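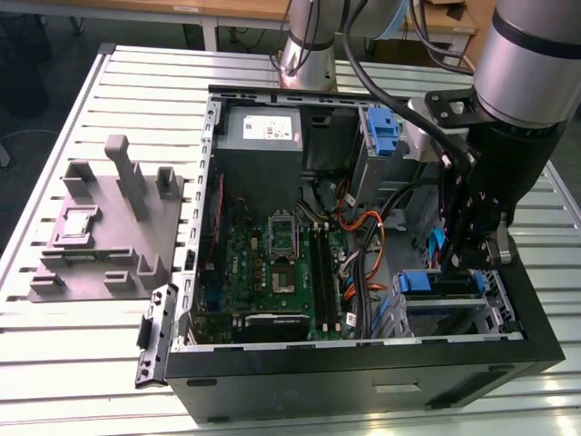 Desktop tower opened up on its side, power supply at upper left, memory slots empty.

Visits > Repair and Reuse > Okatcombe open day

Okatcombe held its reuse center open day on a Monday in May, and I went over on the early bus. The center is in the old Liepiņa dairy building. Entry was free, parking was six dollars, and the line at the gate was short.

The ground floor is all furniture and bicycles. Chairs go out the same week they come in, sofas take longer. Ivars Pētersons runs the bike shop and told us they passed on 189 bikes last year, most of them kids' sizes. Helmets are not resold.

Upstairs is household electrical. Everything with a plug gets a safety test and a green tag before it goes on the shelf. Toasters and lamps sell fast. Old computers are mostly taken apart for memory and drives, and the metal goes to Ziker for scrap. I asked about printers and was told they have stopped taking them.

The best part was the fabric room at the back. They sort 70 bags a day by hand on long tables — wearable, rags, and stuffing. It is warm in there and the dust gets in your throat. Anything wool is kept apart for a mill that buys it by weight.

Lunch was soup and bread in the loading bay. The shop closes at 4, so do that first if you want to buy something. I came home with a desk lamp and two jars.

Comments

Abílio Pinheiro: Do they take mattresses now? They turned mine away last fall.

dot_w: No mattresses, I asked. They gave me a number for the county.

Kerrin: The bus back only runs once an hour after 3, worth knowing.

Related

Flastomari glassworks tour
A morning at the county salt barn
Plant swap with 3,000 seedlings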